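シミュレーション環境における単腕ロボットの把持計画と衝突回避ソフトウェアの開発
プロジェクト実習 最終報告書

班員:Tin-yau Sin(計画)、Feng-yi Hsiao(認識)、Shu-fen Mak(環境構築・記録系)、Khairul Yeoh(制御)
指導:Siu-ming Yu

1. はじめに

本報告書は、卓上に固定した単腕ロボットに小さなブロックを把持させるためのソフトウェア一式について、設計、実装、評価の結果をまとめたものである。班ではこのソフトウェアをGrirnelと呼んでいる。認識、計画、制御の三つのモジュールと、それらをつなぐ記録・再生ツールからなる。記録・再生ツールには別にPatexという名前を付けた。

前年度の班は、同じ課題を実機で行おうとして、腕の調整に期間の大半を使った。引き継ぎ資料には把持の試行結果がほとんど残っておらず、失敗の原因が認識にあったのか計画にあったのかも判断できなかった。そこで今年度は実機を使わず、すべてをシミュレーションの中で行うことにした。目標は次のように定めた。

・ブロックの位置と向きを画像から推定し、把持姿勢を自動で決めること
・周囲の物体に腕が触れない経路を計画すること
・失敗した試行を後から同じ条件で再現できること

三番目は中間発表の後に追加した目標である。追加した経緯は5節で述べる。

2. システムの構成

Grirnelの各モジュールは独立したプロセスとして動き、メッセージをやり取りする。認識モジュールは俯瞰カメラのカラー画像と深度画像を受け取り、対象物の姿勢を出力する。計画モジュールは対象物の姿勢と現在の関節角を受け取り、関節角の時系列を出力する。制御モジュールはその時系列を補間し、シミュレータに指令値を送る。

当初は三つを一つのプログラムにまとめていたが、計画に時間がかかると画像の取得まで止まる問題があった。プロセスを分けてからは、計画中も認識結果が更新される。その代わり、計画を始めた時点の認識結果と、実行する時点の認識結果がずれる場合が出てきた。現在は計画の開始時に認識結果を固定し、実行直前に最新の値と比べて、差がしきい値を超えていれば計画をやり直す。

座標系はロボットの台座を原点とするものに統一した。カメラ座標からの変換は認識モジュールの出力段で一度だけ行う。中間発表の時点では計画モジュールの中にも変換が残っており、二重に変換された姿勢に向かって腕が動くことがあった。見つけるのに時間がかかった不具合の一つである。

3. シミュレーション環境

環境は室内を模した部屋で、中央に作業用の台を置き、その上に腕を取り付けた。部屋の家具は動作には関係しないが、認識モジュールの入力画像には写り込む。何もない背景で調整した色のしきい値は、家具を入れた部屋では使えなかった。棚板や机の天板の橙色が、照明の条件によっては対象物の候補として残ってしまうためである。

家具の配置、床と壁の色、光源の向きは設定ファイルで変更できるようにした。設定ファイルには乱数の種も書き込む。同じ設定ファイルを読み込めば、同じ部屋と同じ物体配置が再現される。

物理計算の刻み幅は、最初はシミュレータの既定値を使っていた。しかし指がブロックに触れた瞬間に、ブロックが弾き飛ばされる現象が多く見られた。刻み幅を細かくし、接触の剛性を下げたところ、この現象はほぼなくなった。計算時間は増えたが、試行はまとめて夜間に流すので支障はなかった。 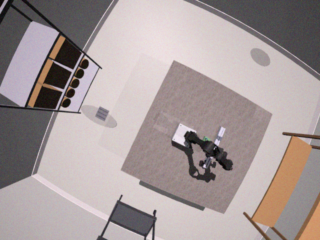 衝突判定に使う形状は、表示用の形状とは別に用意した。表示用のメッシュをそのまま使うと判定に時間がかかり、計画が終わらないことがあった。腕の各リンクはカプセル形状で近似し、台と物体は直方体で近似した。近似によって実際より太くなるため、物体のすぐ横を通る経路が見つからなくなる欠点がある。手首から先だけはカプセルを細かく分け、把持の直前まで指を物体に近づけられるようにした。

影の扱いも課題になった。俯瞰カメラから見ると、腕の影が台の上に落ちる。初期の認識処理は明るさの変化で物体の輪郭を取っていたので、影の縁を物体の縁と取り違えた。影をなくす設定もシミュレータにはあるが、それでは実機に移したときに同じ問題が出る。影は残したまま、認識側で対処することにした。

4. 各モジュールの実装

4.1 認識(担当:Hsiao)

認識は二段階で行う。まずカラー画像を色相、彩度、明度に変換し、緑色の領域を抜き出す。影の中では明度が下がるが、色相の変化は小さい。このため明度の下限を緩め、彩度の下限を厳しくした。次に、抜き出した領域に対応する深度画像の点を集め、台の平面より上にある点だけを残す。残った点に直方体を当てはめ、中心と鉛直軸まわりの向きを求める。

問題は腕による遮蔽である。腕がブロックに近づくと、上から見たときにブロックの一部が隠れる。隠れたまま直方体を当てはめると、中心が見えている側にずれる。対策として、ブロックの寸法を既知とし、見えている縁を基準に位置を決める方法に変えた。隠れた面積が大きい場合は推定を行わず、最後に信頼できた値を保持する。

白い物体など、対象以外のものは把持の候補にはしないが、障害物としては扱う必要がある。深度画像で台の平面より高い領域をすべて取り出し、対象のブロックを除いた残りを障害物として計画モジュールに渡している。薄い物体は深度の雑音に埋もれることがあった。平面の推定を試行の最初に一度だけ行い、その後は固定することで、検出は安定した。

4.2 計画(担当:Sin)

経路計画には、始点と終点の両側から木を伸ばすランダムサンプリング型の手法を用いた。実装は既存のライブラリに頼らず、授業で扱った擬似コードをもとに自分たちで書いた。最近傍の探索だけは、全点の比較では遅かったため木構造に置き換えた。

把持姿勢の候補は、ブロックの向きに合わせて上方から指を下ろすものと、そこから手首を傾けたものを合わせて10通り生成する。各候補について逆運動学を解き、関節の可動範囲に入らないもの、終端で衝突するものを除く。残った候補を、現在の関節角からの移動量が小さい順に並べ、上から順に経路を計画する。

候補を手首の傾きだけで作っていた頃は、ブロックの隣に別の物体があると、すべての候補が衝突と判定されることが多かった。指の開閉方向を90度回した候補を加えると、この問題はかなり減った。隣の物体が斜めに置かれている場合は今でも候補が残らないことがある。

得られた経路は曲がりが多いので、後処理で短縮する。経路上の2点を無作為に選び、その間を直線で結んで衝突がなければ置き換える。これを決めた回数だけ繰り返す。回数を増やすと経路は滑らかになるが、障害物の近くをかすめるようになる。制御側の追従誤差を見込んで、衝突判定の余裕を少し広げた。

4.3 制御(担当:Yeoh)

制御モジュールは、計画された関節角の列を五次多項式で補間し、一定周期で指令値を送る。中継点で速度を零にする実装から始めたが、動きが途切れ途切れになり、一回の把持に時間がかかった。現在は中継点の前後の傾きから速度を決めている。

把持の直前は別の動作に切り替える。指がブロックの真上に来たら、手先を直線的に下ろし、目標の高さで指を閉じる。指の開度が指令値まで閉じ切らず、途中で止まっていれば把持したとみなす。閉じ切った場合は空振りと判定し、待機姿勢に戻ってから認識をやり直す。

待機姿勢への戻り方には一度失敗した。空振りの後にそのまま関節を動かすと、開いたままの指がブロックを押すことがある。まず手先を真上に持ち上げ、その後で経路計画を呼ぶ手順に変更した。

5. 記録・再生ツール Patex(担当:Mak)

中間発表までは、失敗した試行を画面の録画で見直していた。録画からは腕の動きは分かるが、そのとき認識モジュールがどの位置を出力していたかは分からない。班の中で、同じ失敗を認識の担当は計画のせいだと考え、計画の担当は認識のせいだと考える状態がしばらく続いた。

Patexは、モジュール間のメッセージをすべて時刻付きで保存し、後から任意のモジュールだけを差し替えて再生できるツールである。例えば、記録した画像を新しい認識モジュールに入力し、当時の出力と比べることができる。設定ファイルと乱数の種も一緒に保存される。

再生の際に困ったのは、メッセージの順序である。プロセスを分けたために、同じ時刻のメッセージがどちらの順で届くかは実行のたびに変わる。受信側で通し番号を確認し、番号の順に処理するようにして解決した。この変更はPatexだけでは済まず、三つのモジュールすべてに手を入れることになった。

失敗には人手で分類ラベルを付けた。ラベルは「位置のずれ」「向きのずれ」「候補なし」「計画時間切れ」「接触による移動」「空振り」「落下」「その他」の8種類である。最初は自由記述にしていたが、班員によって書き方が違い、集計できなかった。

6. 評価

評価用に45通りの配置を用意した。ブロックの位置と向き、周囲の物体の有無と位置、光源の向きを変えたものである。調整に使った配置は含めていない。各配置について、中間発表時点の版と最終版の両方を実行し、Patexに残った記録を見比べた。

最終版では、ブロックが単独で置かれた配置での失敗はほとんど見られなくなった。残った失敗は、別の物体がブロックに近接した配置に集中している。ラベルで見ると「候補なし」が最も多く、「接触による移動」がそれに続いた。中間発表時点の版で目立った「位置のずれ」は大きく減った。

光源の向きの影響は、予想していたより小さかった。彩度を重視する方式に変えた後は、ブロックが影に入っても抽出の結果はあまり変わらない。一方、腕による遮蔽の影響は残っている。最後の値を保持する処理は、ブロックが動かない限り有効だが、指が先に触れてブロックがずれた場合には古い位置へ手先を下ろしてしまう。

計画時間は配置によるばらつきが大きかった。開けた配置では待ち時間を感じないが、近接配置では上限時間まで探索して失敗することがある。上限を延ばして再実行しても、成功に転じた配置は少なかった。逆運動学の解が限られ、そもそも通れる経路がない場合が多いと考えられる。

7. 考察

近接配置で失敗が残る原因は、把持姿勢の候補の作り方にある。現在の候補はブロックの形だけから決めており、隣の物体の位置を考慮していない。障害物の位置から、指を入れる余地のある方向を先に求め、その方向を中心に候補を作れば改善できる可能性がある。もう一つの方法は、先に隣の物体を押してどかすことである。こちらは接触を伴う計画が必要で、今年度の範囲を超える。

開発の進め方については、Patexをもっと早く作るべきだった。完成後は、失敗の原因がどのモジュールにあるかをその日のうちに特定できるようになり、打ち合わせの時間も短くなった。中間発表の準備で後回しにしたため、初期の失敗の記録は残っていない。

シミュレーションだけで評価したことの限界もある。カメラの位置は誤差なく既知であり、深度の雑音も実際のセンサーに比べて単純である。摩擦係数も一つの値に固定している。実機へ移す場合は、カメラの校正誤差と関節の追従誤差をまず測定する必要がある。

8. 今後の作業と引き継ぎ

12月の引き継ぎまでに、次の作業を行う予定である。

・設定ファイルの書式を説明する文書の作成
・Patexの記録形式に版番号を付けること
・近接配置だけを集めた試験セットの分離
・制御モジュールに残っている固定値の設定ファイルへの移動

ソースコードは班の共有リポジトリにある。実行手順は最上位の説明文書に書いたが、描画用の設定が計算機によって異なるため、研究室の計算機以外では動作を確認していない。次年度の班は、まず付属の記録をPatexで再生し、同じ出力が得られることを確かめてから変更を始めてほしい。出力が一致しない場合は、乱数の種の読み込みと、メッセージの通し番号の処理を最初に確認するとよい。

班員の分担は各節に示したとおりである。評価の実行と失敗の分類は全員で行った。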